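Learning to Type Again

January 21, 2024

I have typed with four fingers since I was a kid. Two on the left hand, two on the right, eyes on the keys. I got quick enough at it that no boss ever complained, and I wrote this blog that way for years. In July my neck started to hurt by lunchtime every day, and a physical therapist named Marloes Van der Linden watched me work for a few minutes and said I was nodding like a pigeon. Keys, screen, keys, screen. She told me to raise the monitor and learn to type without looking down.

Raising the monitor took one afternoon. The typing has taken the rest of the time.

I started with a test so I would have a number to compare against. With four fingers I did 58 words a minute, with a fair number of mistakes. Then I took the same test with my fingers on the home row and my eyes on the screen. I got 9. I took it again because I thought the site had made an error, and it came out the same.

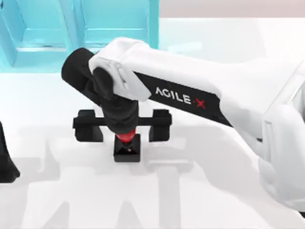 The first weeks were bad. I could still think at my old speed, and by the time my hands had finished a sentence I had forgotten where the next one was going. Emails got very short. My coworker Kacper Pawlak asked if I was mad at him, because I had answered a long message of his with "Yes. Fine." I was not mad. It had taken me most of a minute to find the apostrophe in a longer version and I gave up.

I tried two free programs and one book. The programs were fine for letters, but both wanted to rush me on to speed drills before I knew where anything was. The book came from Stanisława Kurek, who lives downstairs from me and was a secretary for most of her working life. It is a spiral-bound typing manual with a cover that props up like an easel, and the pages are rows and rows of things like "fad lad sad glad." She told me to go slowly enough that I made no mistakes at all, and to stop when I got tired. I did 17 minutes a day, which is how long my coffee maker takes if I descale it less often than I should.

What I had wrong, mostly:

The letter B. I had always hit it with my right hand. The manual says left. I argued with the manual for a week and then did it the manual's way.

The shift key. I only ever used the left one. Using the opposite hand from the letter still feels like patting my head and rubbing my stomach.

Numbers. I still look down for numbers. Stanisława says she did too for the first year, so I am leaving that alone for now.

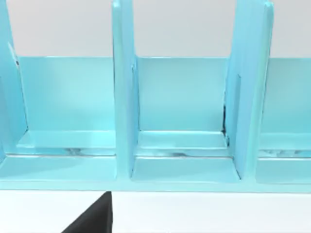
It got better in jumps. For a long stretch I was stuck in the twenties, and then one morning I wrote a whole grocery list and noticed at the end that I had been looking out the window. Passwords were the last thing to come over. My fingers knew them the old way, and when I tried to type them the new way I locked myself out of the bank — twice in one evening.

My neck is better. Some of that is the monitor and some is the exercises Marloes gave me, so I can't say how much the typing did. Last night I took the test again and got 58, the same as where I began, with fewer mistakes. Kacper does 80 and has offered to race me. I told him to ask again in July.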